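Can a robot do the kitchen yet?

My sister asked me in June if she should wait for a robot before replacing her dishwasher. I told her to buy the dishwasher. I have been reading about home robots for years and I still wash my own mugs.

What I look at first is the table, because an ordinary counter is much harder than it seems. Mugs on pegs, plates in a rack, a toaster oven with a door to pull.
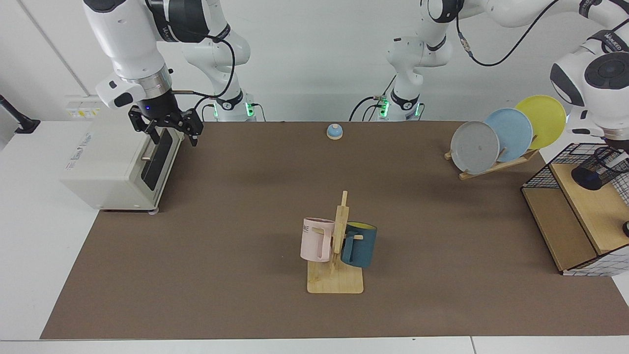 Two arms or one?

I used to think one good arm would do. Then I tried opening a jar with one hand. Passing a thin thing from one side to the other is a chore in itself – you have to hold it and let go at the right time.

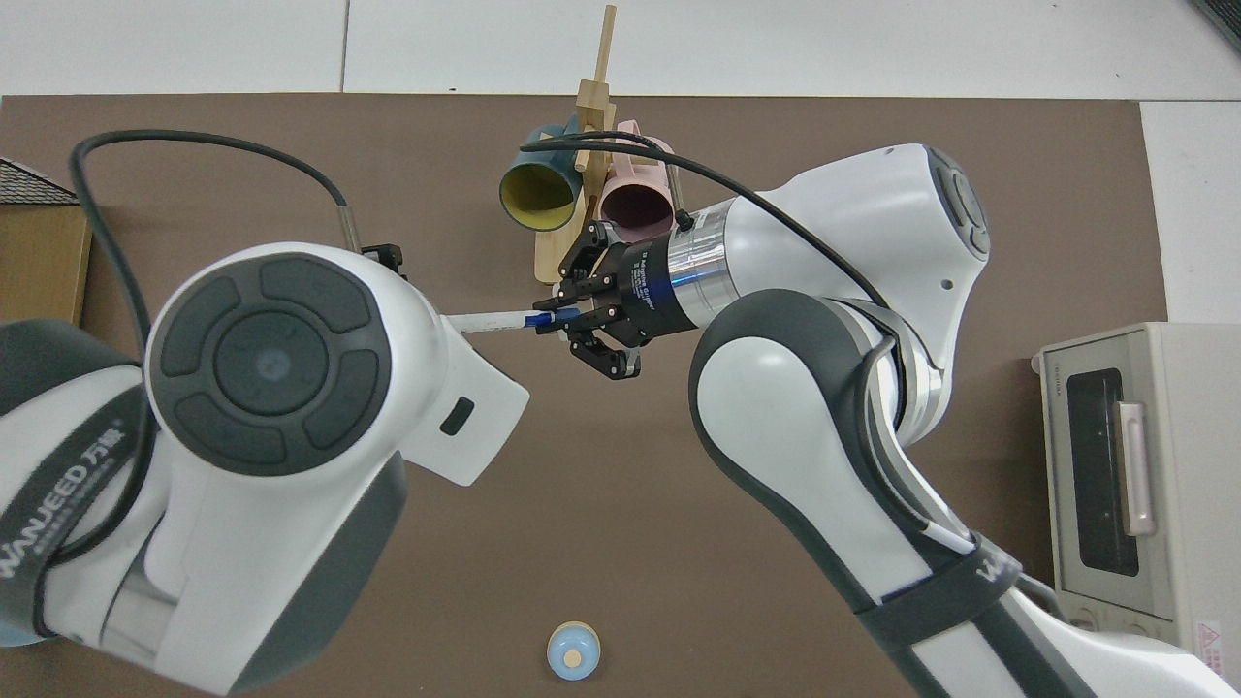 White rod with a blue band, between the gripper's fingers.

Mugs bother me more. A handle has to come off its peg without knocking the mug next to it. Sławomir Adamczyk, who I worked with at Urbańczyk, says he would pay 2,000 dollars for a machine that only put away cups. I would pay 310.
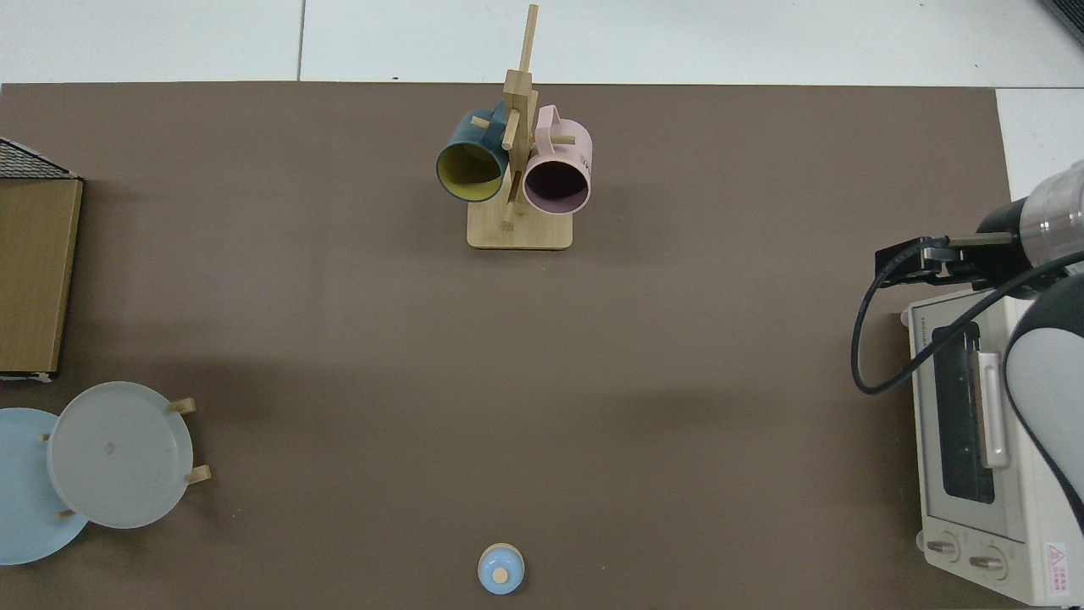

Mug tree, plates and toaster oven.

Then there is clutter. My counter always has a pen on it, and a useful machine would need to know it doesn't go in the plate rack.

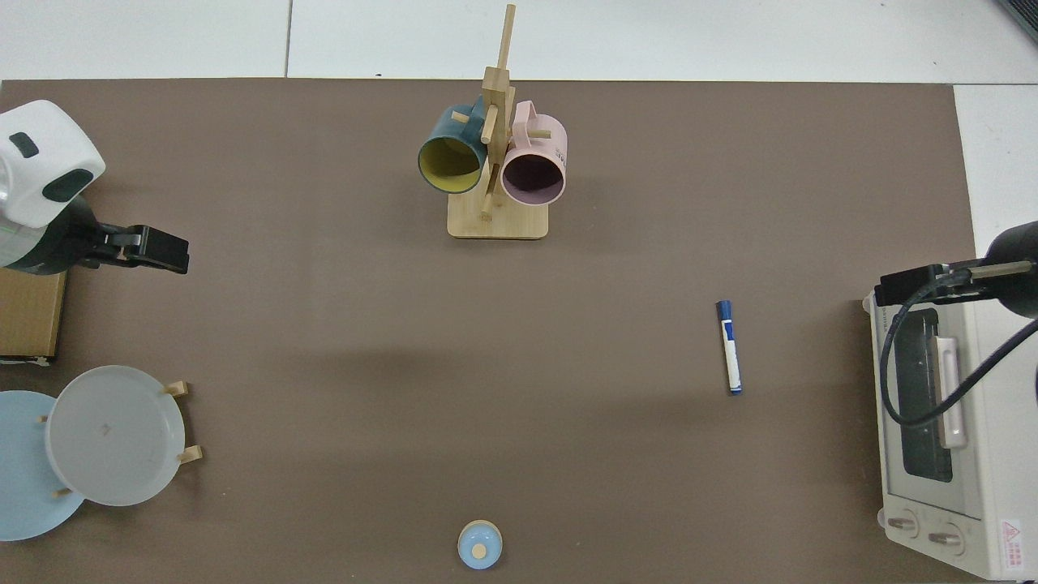 Photos: Sedum

So my answer is still no for the whole kitchen, and maybe for one small job at a time. My sister's dishwasher came last week and she likes it.

42 shares – 90 comments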